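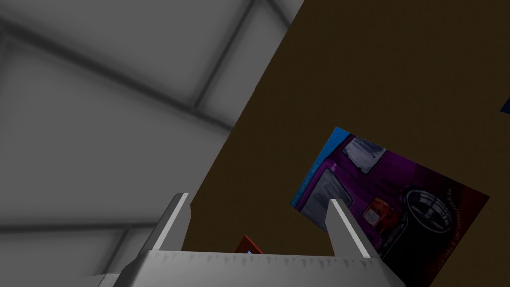
**Ticket:** gripper reports "grasped" with nothing in the fingers
**Component:** Molholm sim, wrist camera, two-finger gripper
**Opened by:** Haf Kemeys
**Status:** reopened

Reopening this. It was closed as "fixed by Sterkier update" and I don't believe it was.

**What happens**

The task is to pick up the small red object and set it down on the printed card with the purple vehicle. The arm comes in, the fingers close, the log says `grasp: true`, and the arm lifts. In the bad runs the red object stays on the table. The arm then carries nothing over to the card, opens, and the run is scored as a success.

The scoring worries me more than the missed pick. A missed pick I can live with. A missed pick marked as a pass goes into the training set.

**What was claimed**

The closing note said the new contact settings "resolve the false grasp." The evidence was 14 clean runs, all from the same start pose. I could get 14 clean runs out of the old version too if I left the object where the arm likes it.

**What I ran**

1,000 episodes on the updated build, object position shuffled, card left in place. Then I replayed the passes and checked the height of the red object at the top of the lift, straight from the sim state and without going through the grasp flag.

- 400 episodes were marked as a pass.
- 14 of those had the red object still at table height when the arm was at the top.
- In all 14 the object started close in to the palm, where the wrist camera gets only a corner of it over the toothed rim.

**Theories so far**

*The card confuses the detector.* This was Mathew's first guess in the old thread (Mathew is the log-reading bot, for anyone new; it guesses a lot). The idea is that the red-orange tail light on the card gets picked up as the target. I can see why someone would say that, with the right finger right beside it in the camera view. But I swapped the card for a plain gray one and the false passes kept coming. The card may still cause some bad approaches. It doesn't set the grasp flag.

*Friction too low.* Raised it, no change. Raised it to a silly value, no change, and the fingers started to jitter.

*Finger width check.* My money is here. The flag goes true when the fingers stop moving before they reach fully closed. On the bad runs they stop 2 mm short with nothing between them. I think the finger tips are touching each other early because the collision shapes are fatter than the drawn ones. They lean in toward each other, so it wouldn't take much. I haven't proved this yet.

**Tried and ruled out**

- Restarting the sim between episodes
- Slower close speed
- Old camera settings from before the update
- Running on the Fikarport machine instead of mine (same result, took longer)

**What I want before this gets closed again**

1. Someone turns on collision shape drawing and posts what the finger tips look like at full close.
2. Grasp flag changed to need contact on both fingers *with the target*, plus object height after the lift.
3. The old passes rescored with the height check. All of them, please, including the ones already handed over.
4. A test where the object starts near the palm. The current test never puts it there.

**Safety note**

I was asked why this is marked high when it's "only sim." The same flag code is on the real arm. There it decides whether the arm may move at full speed over the bench. If it can be true with empty fingers, I'd want to know what else it can be true with. Until we do, I've set the real arm to the slow speed limit and turned off auto-continue. Please leave both alone.

**Update, September**

Sterkier support replied that the width threshold is "within the expected range" and suggested raising it. That would hide the 2 mm case and leave the cause where it is. I've asked them for the collision mesh and have no answer yet.

Threshold unchanged. Ticket stays open, assigned to me.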